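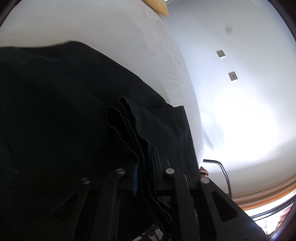
手持夹爪,黑色衣物,床边工位。

2019年4月18日,星期四

今天本来只想把采购清单过一遍,结果一坐下来就写了这么多,各位同事看的时候请多包涵,也欢迎直接在后面接着写。

先说夹爪。现在手头这一批用下来,我自己是挺喜欢的,连杆结构简单,坏了哪块换哪块,不用整套返厂。但是衣物类的活儿越排越多,黑色布料、软塌塌的袋子、带褶的下摆,对指尖的要求和抓杯子抓盒子完全是两回事。Teodoro 上周跟我念叨了好久,说与其再买整机,不如先把钱花在指尖和关节件上,我当时还跟他争了几句,回来翻了翻二月份的维修记录,觉得他说得有道理。二月份换下来的东西里,大半是指尖衬垫和转轴,外壳几乎没动过。

报价目前有两家。Stulix 的整套手持夹爪是920欧一套,含一副备用手指,不含运费;Vastora 便宜一些,可是备件要单独询价,邮件发过去到现在还没有回音(我明天再催一次,语气会客气一点)。单买连杆和手指的话,Stulix 给的价是281欧一组。我倾向于先订7组备件,整机只添两套,剩下的预算留到下半年再看。Kazimír 那边希望整机多一点,理由是他带新人的时候总不够分,这个我也理解,所以请他把下个月的排班发给我,咱们按实际人手来算,不要凭感觉。

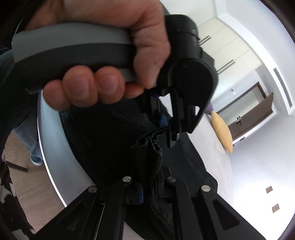

再说手柄。这件事我惦记很久了,因为握久了手真的会酸,尤其是手小的同事,拇指要一直压在上面,干一个下午下来连筷子都不想拿。Alcaraz 有一种加厚的防滑套,样品我摸过,手感不错,就是不知道套上去以后会不会碍着扳机的行程。打算先要两个样品试一个星期,大家轮着用,好不好用都请写在这本子里,哪怕只写一句“太滑”也行。如果合适,就和备件一起下单,省一次运费。

场地方面也顺便记一笔。做衣物和床品的任务,最理想还是在真正的卧室环境里做,光线、床面高度、走动的空间都和台面上不一样,做出来的东西才有用。所以预算里我加了一栏“卧室布置”,包括几套不同颜色的床单和靠垫,还有一批旧衣服。衣服不必买新的,洗干净就好,深色浅色都要有,布料厚薄也尽量岔开。家里有闲置的同事可以带来,我拿箱子统一收着,请在领口别个小条写上名字,免得最后又像上次那样,谁的毛衣都分不清。

另外一个容易漏掉的开销是存储。Pavton 的移动硬盘我们用着一直挺稳,这次想再补几块,型号和原来的保持一致,线也能通用。按现在的录制速度,手上剩的空间还够撑将近18天,所以这一项要排在最前面,等不到五月的审批。我准备单独走小额采购,今天下班前把单子填好。

待办(主要是提醒我自己):
催 Vastora 的备件报价。
跟 Stulix 确认备件里带不带转轴和垫片,上回少发过一包,折腾了好几封邮件。
问 Alcaraz 要防滑套样品,两个,灰色黑色都行。
等 Kazimír 的排班表。
请 Teodoro 把他那张磨损记录的表格放到共享盘上,他写的字我实在认不全,最好是打字的版本。
硬盘的小额采购单。

还有一点没想明白的,整机和备件到底要不要分成两张单子报。合在一起审批慢,分开又怕运费付两遍。先空着,问过行政再回来补。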